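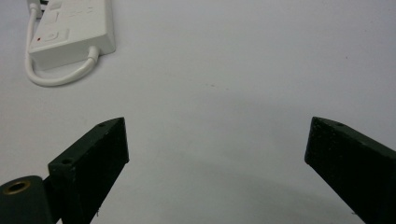
About Banance

We make a hand-held gripper kit called Pornus, and we love making it. You hold it, you do a job with it, and the recording goes to whoever is teaching a robot to do the same job. Tidying cables, folding napkins, sorting spoons, that kind of thing!

Femi Ogunleye started the company in a rented room above a bike shop in Pristavville, with one printer and a very long list of things he wanted people to try picking up. The first kits went to a university lab that sent back 383 comments. We read every one, and a good many of them are the reason the current kit looks the way it does (the old trigger was awful, and we're glad it's gone).

What you get

Each kit comes assembled, with spare fingers, a charger and a printed setup guide. Fingers come off with ordinary screws, so you can swap in your own designs, and we happily share our drawings with anyone who asks. Plan on about 40 minutes for your first setup.

If you'd like company for that, book a Kelmendi day. One of us comes to your workshop, brings a box of odd household objects and stays until your team is recording comfortably. It's our favorite part of the work.

Come by

We're open to visitors most afternoons until 5. Ring the lower bell and try a kit at the front bench. New finger shapes arrive in September, and we'd love to hear what you want to pick up with them.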